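Workshop notebook, August
Steel trays, the round table
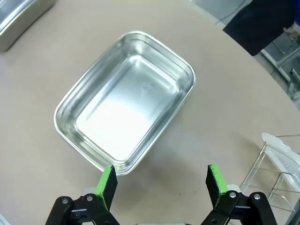

Why I write this page

We have now the second delivery of trays from Prendero and I promised to put down what I know of them before I forget it. The page continues the one from Saturday, where I wrote only the order number (2651) and the word "trays", so it did not help much.

The trays

The big ones are stainless steel, rectangular, with rounded corners and a rolled rim. The walls go down in steps to a flat bottom. I like the steps. When a smaller insert is put in, it rests on the step and does not slide to the bottom, and the fingers can still go under it. The old trays from Van Acker had straight walls and everything had to be lifted out with a spoon handle.

The rim is good also. I passed a cloth along the whole edge of each tray and the cloth did not catch. With the old ones I had two cuts in one winter.

The bottom takes marks easily. Toward one end there are smudges and scuffs, faint, but under the ceiling light they show. I tried first with only warm water and a drop of dish soap, then dried with the blue cloth. The smudges became weaker, the scuffs stayed. Then I tried on a spare tray with the Trondolus paste, a very small quantity, rubbing only in the direction of the long side. It works, but the place which was rubbed looks different from the rest, so I do not recommend it unless one wants to do the whole bottom. For our use it is not important.

Light

The polished bottom throws back the ceiling lamp as one white patch. If I sort screws or other small bright parts in such a tray I lose them in this patch. Turning the tray moves the parts but not the patch, so it is of little help. Moving the tray toward the edge of the table was better. Best was a gray felt cut to the size of the bottom. I cut one, the corners not very beautiful. Next time I will make a paper pattern first.

The table

I was against the round table and I write here that I was partly wrong. A rectangular tray on a round top always leaves some surface that is lost, this is true. But one can stand at any side, and if the tray is put diagonally there is room for a second one at the edge. The beige top is also easier for the eyes than the white bench. Please do not push a tray over it when there are parts inside. Lift it, with two hands.

Weight test

I loaded one tray with 300 g of washers, then with 300 g more on the same side, and lifted by the short ends. No bending that I could feel. I did not go higher. For Anano parts it is enough, a full set is much lighter than this.

To do

Felt for the other trays, 50 cm from the roll should be enough for the start.
Ask Prendero if they have lids for this size. On their list I find lids only for the shallow model.
Find a shelf for the Van Acker trays or give them away.
Labels: on the outside of the short wall, not on the rim. Glue on the rim is very hard to remove, I spent half a morning with it in spring.
Copy the cleaning note to the card over the sink.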